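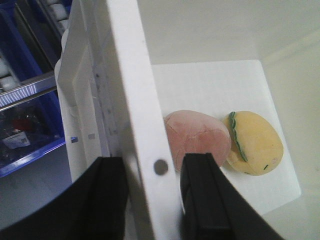

Evening and weekend receptionist (part-time), Nudthorpe

Hostetix is looking for a receptionist for our guest house in Nudthorpe. We have 33 rooms on three floors and we are open the whole year. Most of our guests are walkers, families visiting relatives, and people who come to work at the Akbulut bakery for a season. Many of them stay one or two nights, some stay for weeks.

The position is for 13 hours per week. In July, when the town has its music days, we will ask you for more hours, and these are always agreed with you before.

What you will do

You welcome the guests, check them in and give them the key. You answer the telephone and the e-mails, mostly about free rooms, parking and late arrival. You take payments and close the cash drawer at the end of your shift. Sometimes a guest needs help with a bus timetable or wants to know where it is possible to eat after nine in the evening, so it is good if you know the town or like to learn it.

We use the Jetgate booking program. It is not difficult and you do not need to know it already. Your first four shifts will be together with a colleague, and these shifts are paid the same as all others.

On evening shifts you also prepare the breakfast room for the morning: plates, cups, cereals, jam. Cooking is not part of the job. Cleaning of rooms is also not part of it, but if somebody spills a coffee in the hall we expect that you will take the mop.

What we ask from you

You speak English well enough to have a calm conversation on the telephone. A second language is welcome, and we are especially happy with Turkish, Polish or German. You can be friendly with a person who arrives tired and is not so friendly himself. You can work every second weekend. Experience in a hotel is useful, but we have had very good colleagues who came from a shop, a school kitchen or directly from studies.

You must be 18 or older, because you will be alone at the desk in the late evening.

What we offer

A contract for one year, with the wish to continue. Pay is by the hour, with an addition for work after ten in the evening and on public holidays. You get a warm meal on every shift longer than five hours, and a room at staff price for your family two times in the year. The bus number 327 stops in front of our door. The last one leaves after the evening shift has ended, and there is a dry place for bicycles behind the building.

How to apply

Please send us a short letter and your CV through the contact form on the Hostetix page, or bring them to the desk. The letter can be simple. Tell us which days you are free and from when you can start. Photos are not necessary.

We answer to everybody, normally in one week. The talk takes around 60 minutes and includes a walk through the house. If you have a question before you apply, call the desk in the afternoon and ask for the office.

Posted: 2025-11-17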